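Seconds, anyone?

I have been trying to eat less since December, by which I mean I have been trying to look as though I am eating less, mainly to myself.

The trouble started when my friend Palesa moved to Virnanham and began hosting what she calls a supper and I call a siege. You arrive at 7 and are handed something on a stick. By the time you sit down you've had the equivalent of lunch, and then lunch's older brother comes out of the oven. Refusing seconds in that house is treated as a medical symptom. Her neighbour Xolani once said he was "fine, thanks" and she felt his forehead.

So I went home and read up on portions. The internet is very keen on portions. Pasta should be a fistful, although whose fist is left open, and cheese should be the size of a matchbox, a thing I last saw when my grandfather smoked a pipe. One site wanted me to weigh my porridge oats. I did this for 10 mornings and can report that a correct serving of oats looks like something you'd sweep up.

The other advice is to use smaller plates. The idea is that your eyes see a full plate and pass the good news on to your stomach, which has apparently never met your eyes before and takes them at their word. Colour comes into it as well. Pale food on a pale plate vanishes, they say, and you keep spooning, so mash should go on something loud.

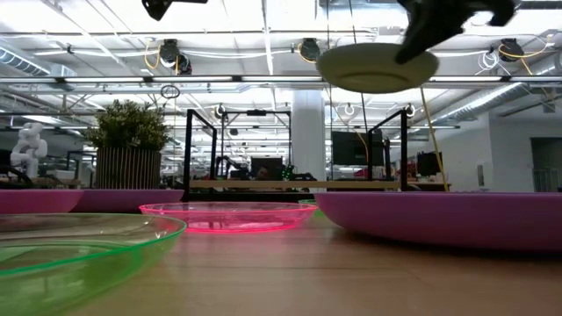 Cream plate up top, the loud ones on the table.

I gave the small plate a fair go. What happens is that you build upwards. I got a whole roast dinner on a side plate one evening by using the Yorkshire pudding as a retaining wall, and the gravy had to be applied in stages. Then I had another, as it was only a small plate.

My brother-in-law Yuto, who is thin and therefore an expert, says the secret is chewing. He puts his fork down between mouthfuls. Eating with him takes so long that I get hungry again before the end, and on our last visit I stopped for chips on the way home.

Palesa has asked us all back next month. She's doing the lamb. I've told her I'm cutting down and she said of course, she'd do me a small one, and did I want potatoes both ways or all three.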